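Hanell Residents' Forum
Shared Kitchen and Catering
Topic: Revised booking terms for the Entili Room kitchen

B_Cartwright (Moderator)
Members are advised that the terms for the Entili Room kitchen will be revised from February. Bookings will be limited to two hours in the evening, and steam cooking will be permitted only with the extractor switched on. A deposit of £400 will apply to private functions. Comments are invited in this thread before the terms are put to the management board.

fadwa.ouazzani
I wish to record an objection to the two-hour limit. A yeasted dough requires time to prove, and a supper group that begins at 7 pm cannot reasonably shape, rest, steam and serve within the period proposed. I would ask that preparation time be counted separately.
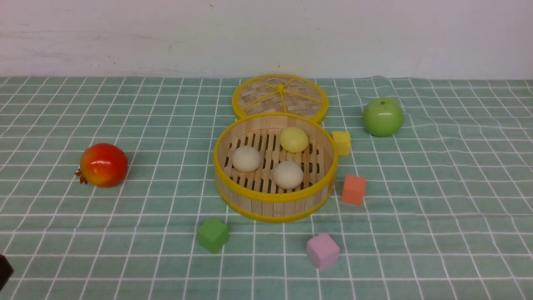
The former terms allowed a full evening, and I am not aware of any complaint arising from that arrangement. If there has been one, it should be made known to members.

Helmy_F
With respect to the previous contributor, there have been complaints. The Dituvberg choir has twice found the kitchen occupied when its own booking was due to begin. Dough may be proved at home and brought to the building in a covered bowl. I support the limit as drafted.

fadwa.ouazzani
Carrying risen dough on the number 7 bus in winter is not a practical proposal. It will collapse.

I_Ragab
May I suggest a compromise. The terms could be amended as follows:

1. Groups may use the side counter for preparation before the booked period, provided that the hob is not in use.

2. Steamers, lids and cloths are to be cleared away by the end of the booking.

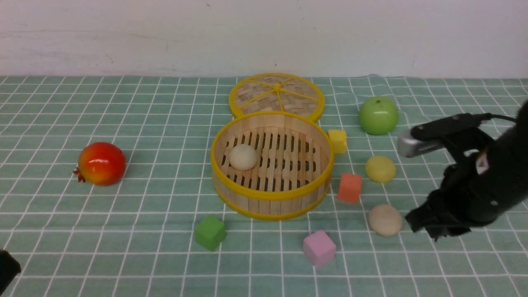 3. The deposit is to be waived for groups which meet regularly.

Helmy_F
I could accept the first two points. The third I could not. Regular groups cause as much wear as any other.

M.Zaki
Could the moderator confirm whether the Clolero extractor has been serviced? It was out of order when I last used the room.

B_Cartwright (Moderator)
The extractor is awaiting a part. Mr Ragab's first and second points will be put to the board with the draft. The deposit remains open for comment.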